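Adside's First Feature, Plulbridge, Opens at the Mirkmont on Sep 25, 2026

Small production company brings its family drama home after a year of editing, arguing and re-editing

MIRKMONT – Well, we finished it! I run Adside, the little film company that works out of two rooms over a bakery on Rahman Street, and I've been writing press releases for other people's movies for longer than I'd like to admit. This one is for ours. Our first full-length feature, Plulbridge, opens at the Mirkmont Theater this fall, and I'd love for you to come see it, write about it, or at least tell your cousin who likes movies.

Plulbridge is adapted from a stage play I saw years ago in a school gym, with folding chairs and a fog machine that wouldn't shut off. The play had a family, a toll bridge and a very long dinner. We kept all of those. It's about two sisters who inherit the last privately owned toll bridge in their county and can't agree on whether to sell it, fix it or let the river have it. The younger one moved away and did well. The older one stayed and collected quarters. By the time the dinner comes around they've both said things they can't take back, and then their father's old business partner knocks on the door (I'm not telling you what he wants).

People who read the script early on kept asking me if it was a comedy. I said yes to the ones who laughed. It's a drama with a lot of funny people in it, and the saddest part of the whole movie is a scene about potato salad, so make of that what you will. The running time is 142 minutes. I know, I know! We had a shorter cut and we showed it around in April, and the folks who watched it wanted to know where the uncle went. The uncle is back in.

We shot most of the movie in and around Mirkmont, using a house near the river for the interiors and a real bridge for the rest. The bridge was closed to cars on the nights we filmed, which made a few drivers pretty grumpy, and I'd like to say sorry again for that. We also got rained out over and over. If you notice that the sky is gray in nearly every outdoor scene, I'd like you to think of it as a bold artistic choice – our director of photography certainly does.

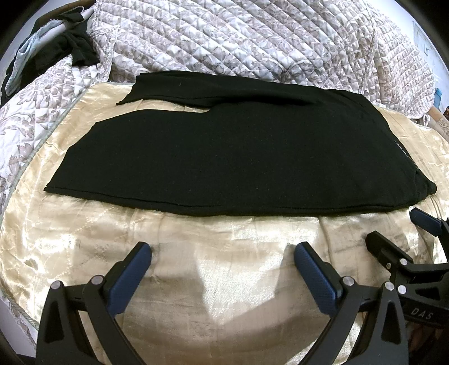

The cast is a mix of stage actors and people who had never been in front of a camera before. I'm so proud of every one of them. Our two leads rehearsed the dinner scene for 14 days before we shot any of it, and we ended up playing it nearly in full, with long takes and very little music. The score comes in late and it's mostly piano and one clarinet. I had wanted strings, a big sweeping sound like the movies I grew up on, and I lost that fight. I've watched the final mix enough times now to admit the clarinet was right.

I should talk about money for a second, because reporters always ask. Plulbridge was made without a studio. Some 700 people chipped in through our supporter drive, many of them with the price of a movie ticket, and their names run in the end credits in type that's big enough to read. Please stay in your seat for that. A few of them have told me they're bringing their whole families just to point at the screen.

The opening run at the Mirkmont is four weeks, with evening shows all the way through and matinees on weekends. The theater is putting on a captioned show every week of the run, and there will be a question-and-answer session with cast and crew after the first evening show. Bring hard questions! I've been practicing in the car. Tickets are on sale at the box office and on the theater's website, and supporters who were promised a seat will get an email from us with a code. If yours doesn't turn up, check your junk folder first and then write to me.

What happens after Mirkmont depends a lot on how Mirkmont goes. We're talking with theaters in a handful of other towns, and I'd rather see the movie travel slowly to places that want it than have it blink on and off a hundred screens in a weekend. There's no streaming date yet. I'll put out another one of these when there is.

For press: review screenings can be set up through the Adside office, and we can send a private link to anyone who can't make the trip. Stills, the poster and the full credits list are in our press kit, which you can get by writing to the same address. Cast members are happy to do interviews by phone or in person, mornings preferred. I'm around pretty much any time and I do talk a lot, so leave yourself some room.

About Adside

Adside is an independent film company based in Mirkmont. It has made shorts, local commercials and one music video. Plulbridge is its first feature.

Contact: Adside press office, Rahman Street, Mirkmont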